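Evaluation Hardware Forum > End Effectors > Hand-held grippers: angular jaws compared with flat pads on small round parts

Posted by gzeng_lab

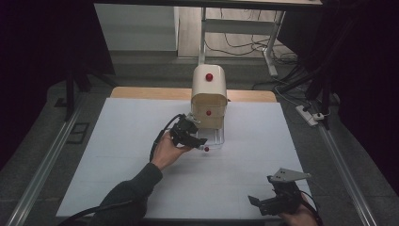 Our group has been asked to recommend one hand-held gripper design for the Halvorsen demonstration program. The choice is between the Seltard unit with angular jaws and the Flillel unit with flat rubber pads. Each operator completed the same pick, carry and release task with both. We logged 2,362 grasps in total, of which 137 were recorded as drops or slips. The angular jaws accounted for the smaller share of the drops, and I am inclined to recommend them. I would welcome comments before the report is submitted in December.

Guoqing Zeng

Posted by c_zuniga

Thank you for sharing these results. I would ask for caution on one point. A small ball is a favorable case for an angular jaw, as the part settles between the faces and stays there. Our own trials at Novstead included flat tokens and short pegs, and on those the pads performed better. Was the ball the only part used?

Celeste Zúñiga

Posted by gzeng_lab

The ball was the principal part. Pegs were included in the final block only, and I agree that the block is too short to support a conclusion. The report will state this.

Posted by tooling_desk_4

May I ask how the cables were managed? In our experience the cable matters more than the jaw. When it is routed back along the forearm, operators turn the wrist freely. When it hangs from the side of the housing, they begin to avoid certain angles, and the recorded motions become narrower without anyone intending it.

Posted by gzeng_lab

The cable is led back past the wrist and along the sleeve. We did not test another arrangement. Two operators did report some pull on the right side when reaching across the board.

Posted by marrow_pine

I do not agree that the drop count should decide the matter. A drop is easy to record and tells the reader very little. If the purpose of the program is to collect motions that an arm will later reproduce, the more useful measure is how closely the jaw on the hand matches the jaw on the arm. A pad that drops more often but is the same part as the one on the arm would be my preference.

Posted by c_zuniga

I support part of this. Matching geometry is important, and our guidelines require it. However, a high drop rate also lengthens every session and tires the operator, and tired operators produce poor data whichever jaw is fitted. Both measures belong in the report.

Posted by marrow_pine

Then they should not be given equal weight. We will have to differ on that.

Posted by tooling_desk_4

One further request. Please state the jaw opening at rest for each unit. The Flillel pads we received opened nearly 4 mm wider than the drawing showed, and a later batch did not.

Posted by gzeng_lab

I will measure both units and post the figures in this thread. I will also repeat the peg block with the full group of operators. The recommendation is on hold until that is complete – the draft will be circulated here first.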